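Home > Property > Strata and Renting

Print this article | E-mail to a friend

Rullow units to move off gas under revised wiring plan

Owners at the Ferrand apartments in Rullow have approved a plan to replace gas cooking with electric cooktops in all 80 units, after an earlier proposal was set aside over the capacity of the building's main switchboard.

Work is to begin in March on the lower floors. Each kitchen will have its gas line capped at the wall and a dedicated circuit run from the unit's sub-board. Electrical contractor Skurkier has allowed for 2 units a day, with power off to each unit for part of the morning.
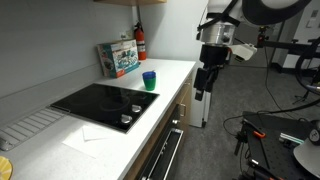 The first proposal assumed every cooktop could draw its full rated load at the same time. On that basis the building would have needed a new supply from the street. The revised design uses load management at the switchboard, which limits the combined demand at the evening peak and lets the existing mains cable stay in service.

"The cable was never the weak point," said Shiuli Rathnayake, the engineer who prepared the revised design. "The old calculation used a diversity factor meant for a much smaller building."

Owners will pay a levy of up to $200 a quarter for two years. The levy covers wiring, capping and patching of plaster. Cooktops are to be bought separately, and owners may choose any model that fits within the circuit rating. Induction and ceramic types are both permitted.

Gas hot water is not part of the project. The central boiler on the roof was replaced recently and will be reviewed at the end of its service life.

Tenants must receive written notice before work starts in their unit. Agathe Picard of strata manager Wollen said the schedule would be posted in the foyer by Tuesday.

Filed under: Strata, Energy, Rullow

Comments (3)

gaslight_77: Does the levy apply if your unit is already electric? Ours was changed over by the last owner.

Marnie P: Same question. Also which bench cut-out size are people going with? Mine is an odd one.

T. Okafor: Check the circuit rating before you order. Some of the wider cooktops will be over it.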